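HIST 214: Reading Popular History
Handout 3 - How to Take a Trade History Book Apart (and Put It Back)
Posted 1/29/26

Bring this to class along with your copy of The Prutgate Road. Any edition will do except the large-print one, where the page numbers go their own way after chapter two. If you have the Moschos paperback you have the same pages I do, all 494 of them.

1. Where we left off

Last time we sorted history books into three loose piles: the monograph, the textbook and the trade book. Several of you wanted a rule for telling them apart. The rule is the price and the size of the author's name on the front. If the name is bigger than the title, it's a trade book. If the title has a colon in it, you have learned nothing, as they all do.

The Prutgate Road is a trade book. It covers the building, the glory days and the slow collapse of a toll road running inland from Herngate, and it argues that the road made the county what it was. It is a good read. It is also a book with something to sell, and the two facts get along fine. Our job this week is to see how the selling and the arguing are done, and where one starts doing the work of the other.

2. Start with the outside

Read the jacket copy before anything else, slowly, with a pencil. Jacket copy is usually written by somebody at the publisher, with the author allowed to wince at it. It tells you what the house thinks a buyer wants, and the buyer it has in mind is standing up and holding a coffee.

Mark every adjective. On our book the flap gives us "forgotten," "untold" and "explosive." Now turn to the bibliography and look for earlier books on the road. There are four. A story told four times may still be worth a fifth, but somebody has been telling it.

Then mark every verb attached to the author. "Reveals" means there is a document. "Shows" means there is an argument. "Reminds us" means there is an opinion and you are assumed to share it. 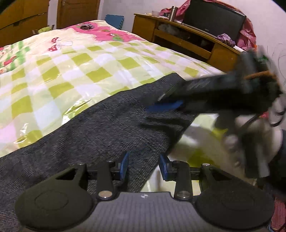
Blurbs next. A blurb is evidence about who owes whom lunch. Look at what kind of person wrote it: a novelist praising the prose is telling you about the prose. If there are historians on the back cover, check whether they work on the same period. A medievalist who couldn't put down a book on toll roads is a fellow reader, and welcome, though we can't lean on the opinion for much.

3. Then go straight to the back

The notes in our book run 35 pages. Before you decide whether that's a lot, look at how they're built. Trade publishers are fond of the "blind" endnote, where no number appears in the text and the notes at the back are keyed to a few words of each sentence. It keeps the page clean. It also means you can read the whole book without once suspecting that a claim has no source.

Things to do with the notes:

- Pick one chapter and list its sources by type: letters, newspapers, court records, company papers, other people's books.
- Find the longest stretch of text with no note at all. Read it again. What is happening there? (In chapter six it's a thunderstorm.)
- Look for the note that cites a book which cites a newspaper. We call that a hand-me-down. One is normal, and a closet full is a problem.
- Check the dates of the other people's books. If the newest is older than the author's career, ask why.

The company papers are the strongest thing in The Prutgate Road. The author has clearly sat with the toll receipts for a long time, and chapter four, which is nearly all receipts, is the dullest and the best. Please don't skip it. I can tell.

4. The person who stands for everybody

Popular history likes a guide. A historian has a heap of records about a large number of people, and a reader has room in the head for one, so the writer picks one. In our book it's the widow at the second tollhouse, who kept a diary and was cross with everyone. You will remember her long after you've forgotten the dividend tables, and this is by design.

She is a wonderful source. She is also one woman at one gate, and she could write, and her diary survived. Go through chapters two through five and note every place where the text moves from "she" to "they" or "the people of the county." Those moves are where the argument happens, usually in the middle of a paragraph, usually without a note.

Question to think about before class: who used the road and left nothing in writing? The author gives drovers two pages and the road gangs half of one. Is there a way to do better with the same records? I think there is, and it's hiding in the court material in chapter seven.

5. Words that carry furniture

Some phrases in trade history do heavy lifting and hope you won't check their backs. A short list, to be added to in class:

"Must have" - as in "she must have felt the wheels before she heard them." No source. Possibly true. Enjoy it and move on, unless the next sentence depends on it.

"It is no exaggeration to say" - an exaggeration follows.

"Little did they know" - they knew plenty, only about other things.

"Perhaps" - the honorable one. Count it in the author's favor. Then check whether the "perhaps" on page one of a chapter has become a fact by the last page. The fire at the Herngate end starts as "perhaps deliberate" and is being called arson by the time we meet the insurers.

6. Pictures in history books

Our book has one glossy section, bound in the middle, which is where it was cheap to bind it. The pictures were probably chosen late, out of whatever could be cleared for a fee the author could stand. Treat them as a second, smaller book with its own argument. Who gets a full page? Who appears only in a group? Does the caption say something that the text never says?
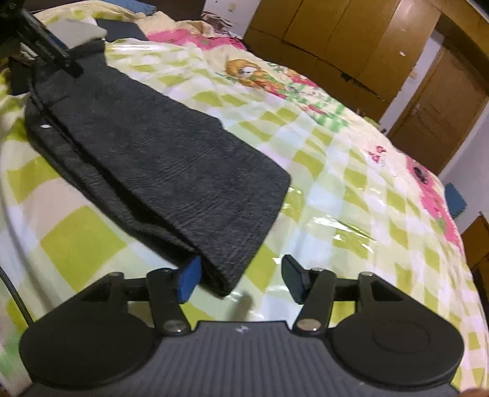 Folded dark gray towel on a bed.

Captions deserve the same pencil as the jacket. Many are written in a hurry, from memory, after the text has been locked. The map of the tollhouses in our book is labeled "the road at its height," and there are two gates on it that chapter five says had already closed. Somebody should have caught that. Somebody in this room did, last year, and got a very decent grade out of it.

7. Being fair

By now some of you will be enjoying yourselves too much. It is easy to catch a trade book out, and students who have just learned how tend to come back from the library looking like they've arrested someone. So, a correction.

A book for general readers has made a bargain. It gives up some of the hedging and some of the apparatus, and in return it gets read on trains. A review that complains the bargain was made at all is a dull review. A useful one asks what was given up in this case and what was bought with it. The thunderstorm in chapter six cost very little. The arson cost quite a lot, as the whole of chapter eight is standing on it.

Also, the author says in the preface that the ending is a guess. Give credit for that. Nearly everyone skips the preface, which makes it a fine place to be truthful.

8. The assignment

Write a review of The Prutgate Road, 2000 words, for a reader who is bright, busy and has not read it. That reader wants to know what the book claims, what it's built on, whether it holds, and whether to bother.

- Quote the book at least twice. Keep the quotations short.
- Deal with one chapter closely. Chapter four or chapter seven would be my pick.
- Use the notes. Say something specific about a source.
- No star ratings. No "this reviewer."
- Do not summarize all nine chapters in order. I have read it.

Drafts go up on Jiltosari by the second week of February, in the folder marked Reviews. The folder marked Reviews OLD is also still there and I can't get rid of it. Anything put in it will be found in the spring.

9. For next time

Read the introduction to the packet on local history societies and their magazines. Bring one local history publication from wherever you grew up, or a photo of its cover if it lives in somebody's attic. Stapled ones are preferred. We'll be looking at who pays for the printing.

Also reread the last chapter of The Prutgate Road and mark the spot where it stops being about the road.

40 shares | 2 comments

Related handouts
Handout 1 - What Counts as a Source
Handout 2 - Monograph, Textbook, Trade Book
Handout 4 - The Stapled Press: Local History Magazines
Handout 5 - Indexes and What They Leave Out
Review checklist (one page)

Contact the course page | Copyright HIST 214 course materials | Back to top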